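Textiles and the Home, Unit 6: Bedding, Warmth and Where the Heat Goes
Handout to read before the November lab session
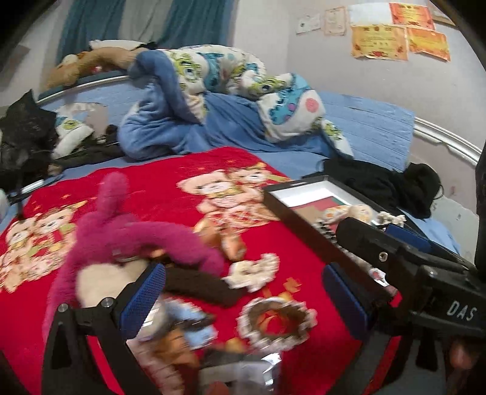 Fig. 1. An unmade bed with a red blanket, a light blue sheet and a printed comforter.

Welcome back, everyone, and thank you for the lovely questions after the last unit (I have tried to work most of them in here, so do forgive me if this runs long). We spent a good while on clothing, and now we move to the fabrics we spend a third of our lives under.

Why a blanket feels warm

A blanket doesn't make any heat. You do. Your body gives off warmth all night long, and the bedding slows down its escape into the room. Most of that work is done by still air, held in tiny pockets between the fibers. Air is a very poor conductor when it can't move around, and a good blanket is really a clever way of keeping air in one place.

So when you compare two fabrics, look at the thickness first, which we call loft, and then at how easily a draft can pass through. A fluffy open knit can feel wonderful in a closed room and quite chilly beside a leaky window. Put a closely woven sheet over it and the same knit does much better!

Fleece, cotton and fill

Polyester fleece is brushed so that the surface stands up in a soft nap. It holds a lot of air for its weight, takes up very little water and dries quickly. Cotton takes up moisture readily, and many people find it pleasanter against the skin on a mild night, though it is slow to dry on the line. Comforters depend on their fill, and the stitching matters more than people expect. If the fill slides down to one end, you are left with a thin place, and that is where you will feel the cold.

Layers

Several thin layers are easier to live with than one thick one, and there is a bit of air trapped between each pair as well. My grandmother piled on wool until we could hardly turn over, and I still sleep that way in winter, so please don't take my own habits as a model.

In the lab

We will use the Dotance hot plate and the three sample sets from Busura. Set the room to 62 degrees Fahrenheit and let the plate settle before you lay anything on it. Take a reading with the sample flat, then press it under the Lau board and read again. You should see the heat loss go up as the loft goes down. Write both figures in your notebook, with the sample number beside them, and leave room for a small sketch.

Reading

Course reader, page 194 to the end of the chapter. The Drunenine tables at the back are useful for the homework, but mind the units, as the older ones are in metric.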